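Veklow Garment Folding Set, README
December, by the Veklow data desk

The set has 700 recordings of clothes handling, made by workers in their own rooms. We kept 679.

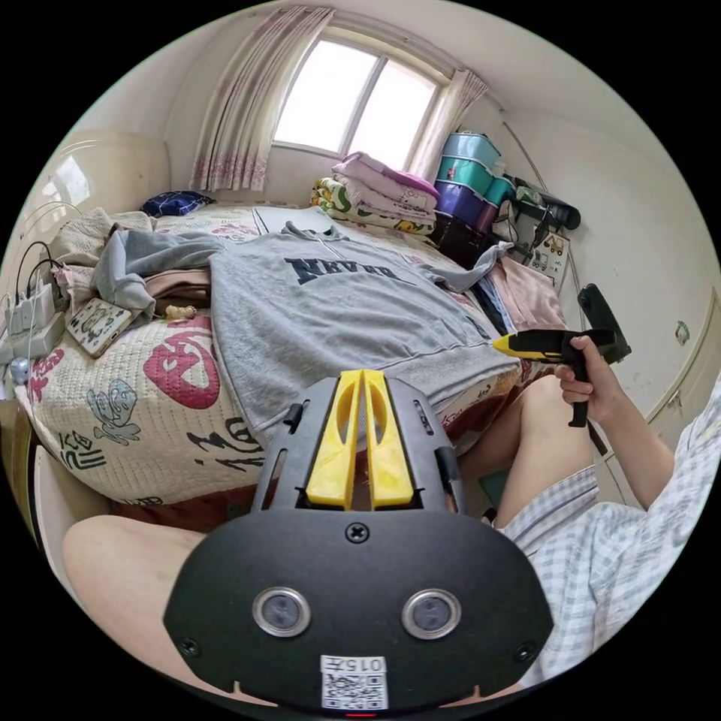

Home shifts changed the work at Wernudley more than we expected. Folding staff now record in the evening and come less to the sorting hall. Typical items are knitwear and sweatshirts, such as the gray one with "NEVER" on it, laid out on a bed.

Labels are per garment, in English only.

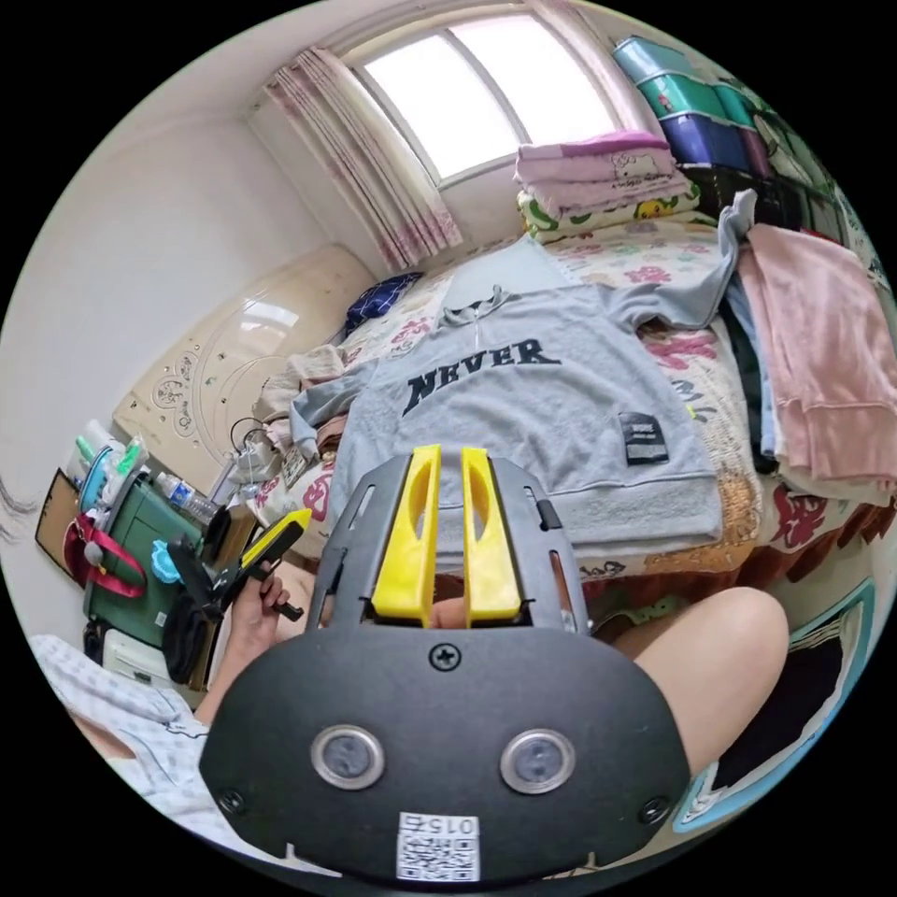
Abubakari wrote to us that the pay per recording is fair, but she misses talking with others at the table.

Related:
Vostico Towel Set
Veklow labeling guide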